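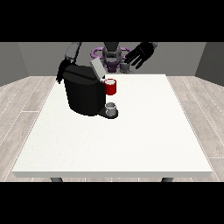

How often should a drip coffee maker be descaled? Every month or two if the tap water is hard, and every three to four months if it's soft.

The steps below work for most basic drip machines. If your manual gives different instructions, follow the manual.

## What you need

- White vinegar or a packet of descaling powder
- Fresh cold water
- A clean paper filter
- A soft cloth

## Steps

1. Throw out the old grounds and rinse the basket and carafe.
2. Fill the tank with equal parts vinegar and water. For a four-cup machine, that's usually two cups of each at most — check the line on the tank.
3. Put in the paper filter and start a brew cycle.
4. When the carafe is half full, switch the machine off and leave it for 41 minutes. Anything over half an hour is fine; 41 is what the timer on my stove was set to the first time, and I kept it.
5. Switch it back on and let the cycle finish.
6. Pour out the vinegar, throw away the filter, and let the machine cool for 16 minutes.
7. Run two full tanks of plain water through. Smell the second carafe. If there is any vinegar left, run a third.

## If you use powder

Dissolve it fully in water before it goes in the tank. Ditte Toft in Brostolow uses citric acid and skips the vinegar smell, but she still does both rinses.

## Between cleanings

Leave the lid open after the last pot so the tank can dry. Wash the basket with dish soap every Saturday, or whenever it feels oily. Don't put the carafe lid in the dishwasher unless it's marked safe — mine warped in February and a new one took weeks to arrive.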